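June 10, 2018
By Siobhán Cronin

Two-Armed Machines Get Closer to Everyday Chores, but Slowly

A robot that can tidy a desk is easier to find this year than last. One that can be left alone to do it is still hard to come by, according to people who build and test the machines.

Vondosham, a small automation firm, has spent the spring giving pairs of robot arms the kind of work most people do without thinking. The arms pick up small office items, move them across a work surface and set them in trays. The company ran 161 sorting trials and finished its first report last week.

Rüdiger Ruppert, who runs the trials, said the arms did best when items had some space between them and did worst with anything soft.

"Hard plastic is fine. You close the gripper and it stays the shape it was," Ruppert said. "A dish towel is a different shape every time you touch it. We are not selling anybody a laundry robot."

The report lists 22 chores taken from homes, stockrooms and repair counters. The arms could complete 9 of them without a person stepping in. Sorting computer mice, stacking books and loading shallow trays made that list. Folding shirts, wiping up spills and untangling cords did not.

Speed is the other complaint. Josefina Saavedra manages the returns room at Stallix, an office supply reseller that has been following the work. She said her staff can clear a bin of used accessories in the time it takes the arms to get through a handful.

"I would take slow if it ran all night," Saavedra said. "Right now somebody has to stand there, and then I'm paying for both."

Vondosham says its next round of tests will start in September and will include kitchen items. Agustina Quezada, a software engineer at the firm, said the team also wants the 2 arms to hand objects to each other more reliably. At present each arm mostly keeps to its own side.

Prices have not been set. Saavedra said Stallix will look at the September results before deciding on a trial in its own stockroom. 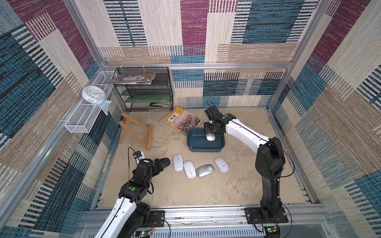
When could a shop put one of these machines to work without someone watching it?

Vondosham has not given a date. The machines in its trials still need a person nearby, and the next results will come from the tests that begin in September.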